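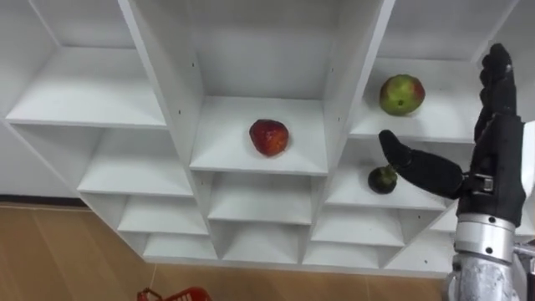
Last updated Oct 15, 2023

Search this blog

Go

Quick one tonight, too many notes and not enough sleep. Hand comparison, part two. Part one was the two-finger gripper on the same arm and I said I'd do the five-finger hand "next week". That was in April. Sorry.

So. The hand is the Bavex. Black, jointed fingers, thumb on its own little metal bracket at the base. The gripper I'm comparing against is the Prodar parallel jaw, the one everybody has in a drawer somewhere. Same arm for both, same controller (Nieminen, the old firmware, don't write to me about the new firmware).

Task is fruit in and out of the white cubby shelves. Strawberry, mango, and the little dark green one that I keep calling a fig. Might not be a fig. It's round with a bit of a point on top and a short stem and it is the worst object I have ever asked a robot to pick up.

Why cubbies. A table is too easy. On a table you come straight down from above and any gripper looks great. In a cubby you've got a wall left, a wall right, a roof, and the fruit is wherever it is. The approach is most of the problem, closing the fingers is the last half second.

Notes in the order I wrote them down, not the order they matter:

Width. The hand is big. Seriously big, once you count the knuckles and the palm, which is basically a box. With fingers together and pointing up you can bring the thumb in sideways and get to anything near the front of a shelf. Anything at the back and the palm wants to come in too and it does not fit nicely. The Prodar just goes in. Point to the Prodar.

Thumb. Love the thumb. I started using it as a pointer for checking calibration: park the tip just over the small fruit, look at the gap, compare with what the controller thinks the gap is. Worst disagreement was 5 mm, after I'd bumped the base with my knee. Re-zeroed and it was fine. You could do this with a jaw tip as well but the thumb is long and round at the end and easier to judge by eye.

Strawberry. Was expecting a massacre. The jaw gripper at default force leaves two flat dents, every time, even with the foam pads. The hand does a lot better becuase there's more contact area and you can set the fingers to stop early. Still one bad bruise, my fault, wrong preset loaded.

Mango. Boring, in a good way. Both of them can do it. The hand looks nicer doing it. The jaw needs the mango turned the narrow way or it runs out of opening, so you either plan for that or you nudge it round first and hope.

Small green thing. Ugh. Rolls. Sits near the front edge of its shelf and if you touch it wrong it's on the floor. The jaw pinches it fine if you're dead center, and squirts it out like a bar of soap if you're not. Hand: thumb plus first finger, slow, works more often than I deserve. Coming from the side is better than coming from above, there's no room above anyway.

Numbers, for those who want numbers. I logged 257 tries across both, all three fruits, and 56 of those were drops or misses. I'm not splitting it per hand in this post since I changed the speed limit halfway through like an idiot and the first half isn't comparable. Will redo it properly. The target is 1000 tries with nothing changed, no fiddling, and then a real table.

Controller stuff. The jaw is one number, open or closed or somewhere between. The hand is a lot more than one number and I spent most of an evening just making poses. Fingers up thumb out, soft wrap, pinch, flat. Save your poses with names you'll understand later. I have one called "new2 good" and no idea.

Also the cable. Any hand with this many joints has a cable situation down the forearm and mine snagged on the shelf corner. Twice. Slack loop plus velcro sorted it, just keep it clear of the wrist ring or it gets chewed when the wrist turns.

Lighting on white shelves, brief moan: white boards, white back panels, overhead light. Depth is patchy on the back walls and fine on the fruit. I gave up on depth for the walls and typed the shelf dimensions in by hand. Took ten minutes, should have done it first.

Verdict so far, and its only so far: for picking out of narrow spaces at speed, the Prodar. For anything soft, the Bavex, if you have the patience for the setup. If I could keep one for the Wollton bench I'd keep the hand, but I wouldn't bet a delivery on it yet.

Next post is the 1000 run. Possibly with a peach. Need to swap the finger covers before that and find out if the smaller palm plate fits this wrist, the drawing says yes and the bolt holes say maybe.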